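Forkcombe Robotics Club forum > Simulation team > Door knob task, still stuck

beryl_t
Okay so who changed the grasp timing? I ran 13 resets last night and the arm twisted early on 4 of them.

szuyu_p
Me, sorry! Yung-ching wanted shorter episodes for the November demo. I can put it back.

yc_hsueh
Please don't put it back. The old timing took forever and the knob slipped anyway. It's a friction problem.

beryl_t
Disagree. I left friction alone all week and only got this after the timing change.

cheukhei
Could you both be right? Also, can we talk about the random wall textures, some of them make my eyes hurt lol

szuyu_p
Textures stay, we voted. What does yours look like right before it twists, Beryl?

beryl_t
My guess is it's the close command, it needs to finish before the wrist starts turning, and right now the two overlap. I paused a run to check (got the dotty wall, sorry Cheuk-hei). There's still a gap on both sides of the wooden knob, so if the wrist turned from there it would just be spinning around nothing. Yung-ching, try it with your friction numbers and my timing and post what you get?
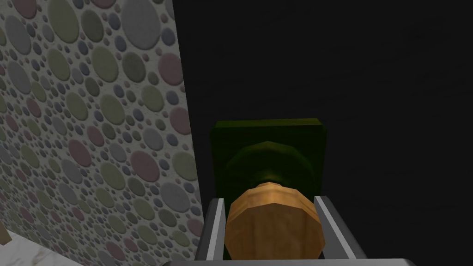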